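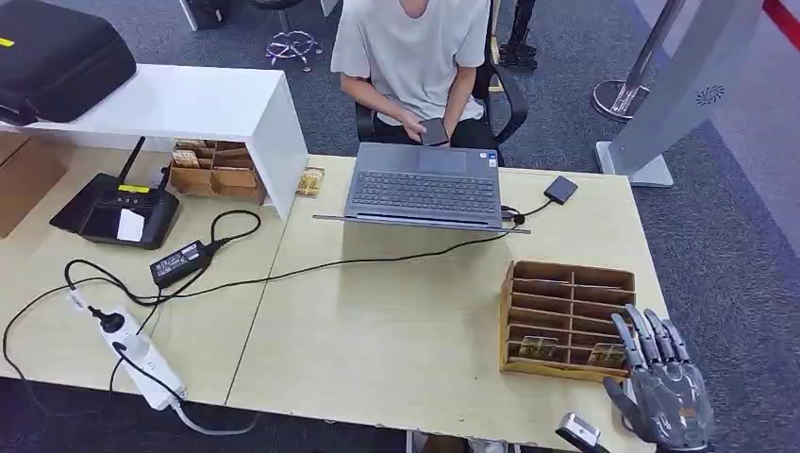

Laptop open on the table, 3 Nov 2020

Fotham Allotment Society – minutes of the autumn meeting

I took the notes again, so blame me if your bit has been left out. We got going a little late, and the August minutes were agreed once I'd fixed my spelling of Prudska (sorry, I'd put two Ds in).

Water first. The trough by the bottom gate still leaks and we've had two quotes. Ichikawa want 325 pounds to replace the pipe from the tap down, and Sullosau said 300 but without making good the path. There was a fair bit of chat about whether we could do the path ourselves – most of us thought we could, given a dry weekend and enough gravel. Agreed to go with Sullosau, and I'm to write to them this week.

Rents next. These stay as they are until spring. I was pleased about that, as I'd been dreading the argument! The waiting list stands at 21, and we talked about splitting the big plot by the hedge when it comes free. No vote yet, as a couple of people wanted to walk it first and see where a path might go.
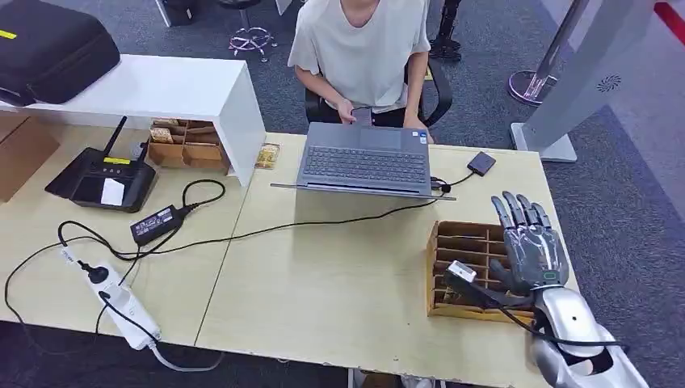
The seed order then took up far more of the evening than it should have. We're using the Prudska catalogue again and there's 10 per cent off if we send everything in together, so please let me have your lists before the end of the month. Broad beans and onion sets are going on as a shared order. I asked for more sweet peas and was outvoted, which I'm still a bit sore about. Seed potatoes will wait for the next meeting, when we should have the prices.

Bonfires: same rules as last year, nothing lit before dusk, and no painted wood please.

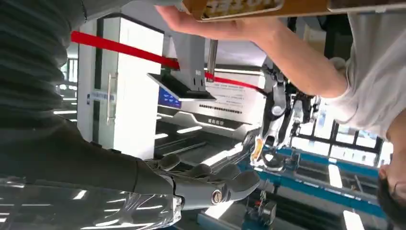
Can we still drop off leaves for the shared heap?

Leaves are welcome up to the end of the month, in the bay nearest the gate. Take your bags home with you afterwards, and keep rose prunings out of it.

Any other business was the shed padlock, which sticks. I'll bring some oil. Next meeting once the Sullosau work is done, and I'll put the date on the gate.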